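Trollwood Home Services sets equipment budget for household robots

Two-year plan puts training and spare parts ahead of new machines

Trollwood Home Services has approved a two-year equipment plan for its household robot program, covering 68 homes in the Bukwood area. The plan sets out what the organisation will buy, what it will lease and what it will leave until prices settle.

Under the plan, Trollwood will lease its first robot arms from equipment supplier Rawat on a 24-month term. Grippers, finger pads and batteries will be bought outright, as they wear out fastest and are cheap enough to keep on the shelf. Ferneck will handle servicing from its Bukwood workshop, with a turnaround target of 72 hours for any unit sent in.

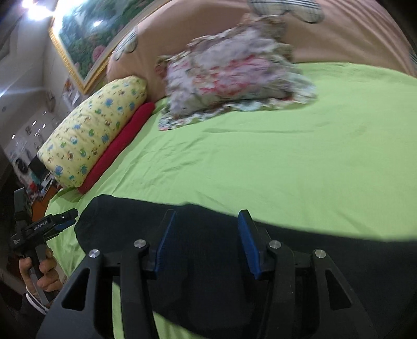

Bed making takes the largest share of the training budget. It was the job clients asked for most in last year's survey, and it is also one of the hardest to price. A showroom bed with one white sheet and two matching pillows is a poor guide to the hours required. In a lived-in bedroom there may be a ruffled pillow, a long printed bolster and a dark cloth lying over a bright green sheet, and each has to be gripped in its own way. Trollwood has allowed 110 hours of hand-held gripper work for bedding alone, compared with 57 hours for kitchen tasks.

The hours are listed as a separate line in the budget. Earlier drafts folded them into the purchase price, which made it hard to compare quotes from suppliers who include training with those who charge for it later.

Floor-cleaning units and stair-climbing bases have been left out of this round. Trollwood will look at both again in January, once the first service invoices are in.

Home care providers planning a similar purchase can ask for a copy of the Trollwood budget worksheet. It covers lease and purchase costs, pad and battery replacement, insurance, staff time and storage. There is no charge for the worksheet, and figures can be changed to suit a smaller program.

About Trollwood Home Services

Trollwood Home Services provides cleaning, laundry and meal support to older people and people with disability living in their own homes.

Media enquiries: Trollwood Home Services communications office, 9 am to 4 pm on business days.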